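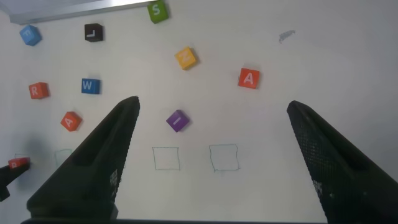 Bench notebook, letter cubes
Thursday, December 16, 2021
Written up by Brynhildur, with additions from Sille where marked

Long morning at the white table and a fairly happy one, so forgive the length. I promised Bjarke he could read this on the train and know where we stand with the Ornia set, and he always says my short entries leave out the one thing he wanted.

First, the squares. Sepehr and I penciled them straight onto the tabletop, after losing a good part of yesterday to the paper template, which curled at one corner and slid whenever anyone leaned on it. Pencil is much nicer to work with. You can make a square a hair bigger while you're thinking about it, and nothing slides. I did the first few with a ruler and Sepehr did the rest with a ruler and a good deal more patience, and I would not like to say in writing which are mine. There is green line on the table as well as pencil. Please leave that alone when you wipe down! The table needs a proper clean at some point, there's a gray smudge I keep trying to brush away as if it were a crumb, but go around our marks with the cloth until after the holidays.

The cubes themselves I like more every day. The white letters read very well on the strong colors. Black with the L is the clearest of all to my eye, and the W on blue is close behind. Sille thinks the red R is the handsomest and wants it for the lid of the box. I have no objection, though I suspect Ketill will want a K.

The thing we really have to settle is the As. The set has more than one (you can't spell much without a spare A), and at the moment we have one on orange and one on orange-red. Side by side in good light you see the difference at once. Across the room, or on a dull afternoon like the ones we're having, I called them by the wrong names twice and Sille did it once. If the instructions say "take the orange A" then half the children are going to take the other one, and they'll be perfectly right to.

So we tried a few things:

Left both As as they are and called one of them "the red A." No good. It isn't red enough, and next to the R it looks like an orange that has been in the sun.

Dropped color names from the instructions and went by letter only. Works fine until there are two of the same letter on the table, which brings us back to where we started.

Laid the As far apart and asked Ketill, who hadn't been in on any of it, to put the orange one in a square. He asked "which orange one?" and went to make coffee. I count that as a result.

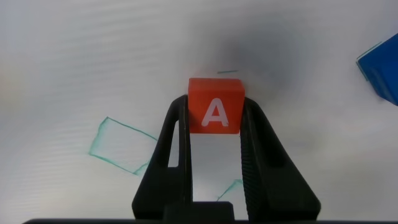
The orange-red A. Sille's favorite of the two As, and mine.

My vote is to keep this one and change its partner. The color is strong and the white stands up well against it, and the letter is nice and fat, with that small triangle in the middle still open. I was worried about the triangle when we made the strokes bolder. On the March samples it had very nearly closed up, and from any distance you got a sort of white tent. Also the slightly rounded corners are right, please let's not touch those again. Sepehr would go rounder still, but he has been saying so since spring and I think he mostly enjoys saying it.

What the other A should become is open. Sille suggests purple. I suggested a dark green and was told, kindly, that the S is green already and I would be making the same trouble over again with a different letter. She's right. Purple, then, unless Bjarke has feelings.

Words tried this morning, for the card booklet: LAW, RAW, SAW, WAR (taken out again at once, Sepehr and I both reached for it), and then SWAN if the N is in. Everybody likes SWAN. It would make a lovely first card, with room for a drawing, and it asks for only one A, so a child can't go wrong on it whichever A comes to hand.

Stock, since I was in the cupboard anyway: 236 cubes in the gray trays and another 40 in the return box from Bundgaard. The return box still needs sorting by color. I started and then the phone rang. The card booklet order stands at 269, which I had down as a different number in last week's entry. Please trust this one.

(Sille here. I'd add that the cubes are easier to read when they lie square to you, obviously, but it is surprising how well they hold up at a slant. We scattered them at all angles on purpose and I only hesitated over N, which wants to be a Z as soon as it's on its side. Could we put a small line under the N? We would need it under the Z too.)

I had not thought of the line under the N and I think it's excellent. Sepehr, could you draw one up at full size so we can look at it on yellow?

Left to do before the break:
Purple test for the second A (Sille)
N and Z with the underline (Sepehr)
Finish sorting the return box (me)
Ask Prundusard about the lid, with the R
Sharpen the pencils, all 4 are down to stubs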